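Vedutora method

The Vedutora method is a way of teaching robot arms to pick up and put away small objects, using recordings made by a camera that rides at the wrist of the arm. It was worked out at the Benbridge laboratory, and most of what has been written on it comes from there or from the smaller group at Lidilgate, which took it up a little later and has been its friendliest critic ever since. The name comes from the software that sorts the recordings, though people who use the method tend to say Vedutora for the whole business, from the first recording to the finished controller.

Background

For a long while the usual way of teaching an arm to tidy a table was to hang a camera overhead, fix it firmly in place, and measure everything from there. This works very nicely on a bare bench with good lamps, and a good deal less nicely on the kind of table that people sit at, where a monitor blocks one side of the view and somebody's lunch blocks the other. The arm itself is often the worst offender, because it tends to cover the object just when the controller would most like to see it.

A wrist camera gets around that trouble and brings along a few of its own. It moves whenever the arm moves, so the whole view swings and smears during a fast reach. Large parts of the picture may be filled by the gripper. Anything close to the lens looks enormous, and a change of a few degrees in the wrist can swap a view of the tabletop for a view of the floor. Earlier groups mostly dealt with this by throwing the blurred pictures away and training on the sharp ones that were left.

The idea behind Vedutora, and it is a rather cheerful one, is that the blurred pictures are worth keeping. A reach is mostly motion, after all, and a controller that has only ever studied still views is in for a surprise as soon as it sets off.

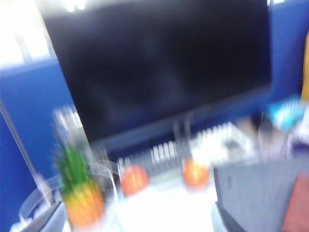
A wrist-camera view with strong motion blur. The keyboard, a toy pineapple and two round orange-red objects can still be made out on the white desk.

Method

Training takes place in three stages. In the first, an operator guides the arm through a task by hand or with a paired controller, and the wrist camera records throughout. Operators are asked to work at whatever speed feels natural to them and to leave the surroundings as they find them. Toy fruit is a favorite for the objects, being light, brightly colored and hard to damage, and it comes in enough shapes to keep a gripper honest.

In the second stage the recordings go through the sorter. Each picture is given a blur score and is then matched with its nearest sharp neighbors in the same recording, before and after. The sharp neighbors supply the labels, and the blurred picture borrows them. If a round orange shape was clearly located just before the wrist swung and just after it settled, the sorter works out where it should fall in between, using the joint positions logged by the arm. Pictures for which no trustworthy neighbor can be found are put in a separate pile, and a person looks through them later on.

In the third stage the controller is trained on sharp and blurred pictures together. The published recipe calls for 30 passes over the data, with the blurred share held low for the first 10 and allowed to rise after that. The Benbridge authors admit that this schedule was arrived at by a fair amount of trial and error, and they encourage others to fiddle with it.

The Pelletier set

The best-known collection made with the method is the Pelletier set, which takes its name from the building where it was recorded. It covers 33 tasks, nearly all of them some form of gathering small things and placing them in a tray, a bowl or a box. The recordings were made in an ordinary working office, and the surroundings were allowed to change from one session to the next.

The set was released on Mar 26, 2023, along with the sorter and a short guide to mounting the camera. A correction followed in November, after users at Lidilgate noticed that the joint logs for a few tasks had been saved slightly out of step with the pictures. The corrected logs are the ones now in general use, and papers that report numbers on the set are expected to say which version they used.

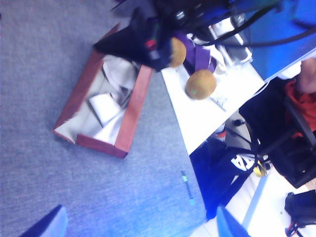

Trays and other open containers have turned out to be one of the harder parts of the problem. A rim is thin, it vanishes easily under blur, and it may be hidden by the gripper during the last part of the approach. A crumpled paper lining makes matters harder still, since folds and shadows shift whenever something is set down on them, and a controller that has learned to rely on one pattern of creases will not find it again. The authors' answer was to label the opening of the container as a region and to let the rim go, so that the controller aims for the middle of the opening and does not trouble itself much over the edges.

Results and criticism

In the original report, controllers trained with blurred pictures included did better on fast reaches than those trained on sharp pictures alone, and did much the same on slow ones. The gain was largest in crowded settings, where the arm had to swing past several objects on its way to the right one. It was smallest for objects whose color was close to that of the surface under them.

The Lidilgate group repeated the work with a different arm and a cheaper camera. They found the same general pattern, with a smaller gain, and raised two objections that are still talked over. One is that borrowed labels depend heavily on good joint logs, so a loose mount or a late clock can spoil a whole session without anyone noticing. The other is that toy fruit may flatter the method, as strong colors survive blur far better than fine shape does — a gray stapler on a gray desk would be a sterner test. Benbridge has since begun recording with duller objects, and a second collection is in preparation.

See also

Wrist-mounted camera
Learning from demonstration
Motion blur
Label propagation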